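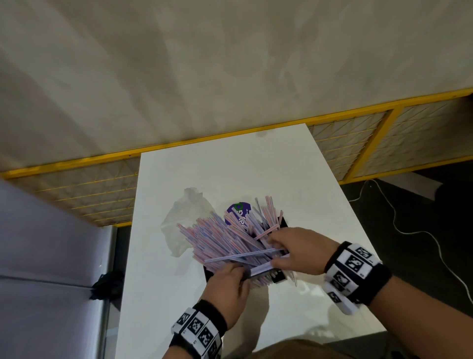
What counts as one example in the Jullari set?
One example is a single handling task performed by a person from start to stop, recorded from head height. Thin items are the hardest group. With striped drinking straws in a black container, the tubes cross at steep angles and the fingers disappear among them, so hand position is taken from the square markers on both wristbands.

How many examples does a task need?
The minimum is 218. Straws and other tangled items need 472.

Do both wristbands have to be worn?
Yes. Recordings with one band are rejected at upload.

Can I tidy the table first?
No. Leave bags and packaging where they are. The Treloar model is trained on cluttered tables and does poorly if it has only met clean ones.

What if I drop something?
Keep going. Pick it up if you can reach it and mark the example "recovered." Do not restart.

How are examples split?
Out of every 1000, 128 are held back for testing. The split is made by table, so one table never appears in both parts.

Where is the work done?
Tostbridge and Drimumero. Both sites use the same marker layout. Bands are not exchanged between sites.

When is the next release?
October. Tasks below the minimum will be left out.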